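Stamley Tableware and Storage Trial
Progress report to the Pretetti fund, second period
August 24, 2011

1. Work carried out

The period was spent on sorting and handling trials of household items on the work table. The stock list now stands at 456 entries, of which 70 are baskets, trays or racks. The remainder are plates, boards, small boxes and similar kitchen goods. Items bought in January have been relabelled under the new scheme, as agreed after the first report.

Layouts are kept sparse. A plate goes to one side, a basket near the middle, and the smaller objects where there is room for them. The table has a matt brown top, and pale items are easy to pick out on it.
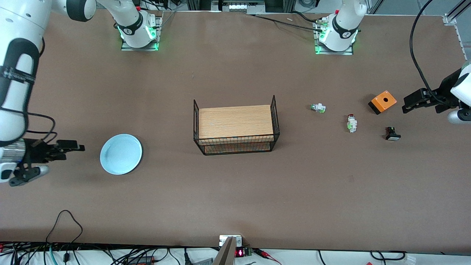
A total of 1141 placements were logged against a plan of 1100. Boards laid flat in wire baskets gave the most repeatable results. Boards stood on edge were recorded separately and are not included in the totals, as the procedure for them changed part way through the period.

2. Storage baskets

Woven and wire baskets are listed as separate groups. The wire ones are simple to check: the contents show through the mesh and the log can be filled in without lifting anything out. Woven sides hide what is inside – a label on the rim is therefore required, and 19 baskets still lack one. Replacement labels are on order from Lurka. Weave pattern and frame colour are noted in the list, but no grading has been attempted on either.

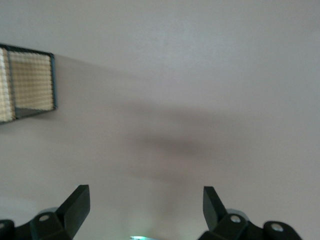

Pawłowska, commenting on the draft, asked for the woven group to be split by size before any further baskets are bought. The present list gives outer dimensions only, and in her view the inside depth matters more for plates. She also queried whether the rim labels would survive repeated wiping.

Both points are accepted. Inside depth will be measured for all 70 entries in the group, and two label types will be compared.

3. Spending

Within budget. The underspend on plates has been moved to labels and shelving.

4. Next period

Complete the labelling. Repeat the edge-standing board placements under the revised procedure. Issue the stock list to Stamley in its final column order.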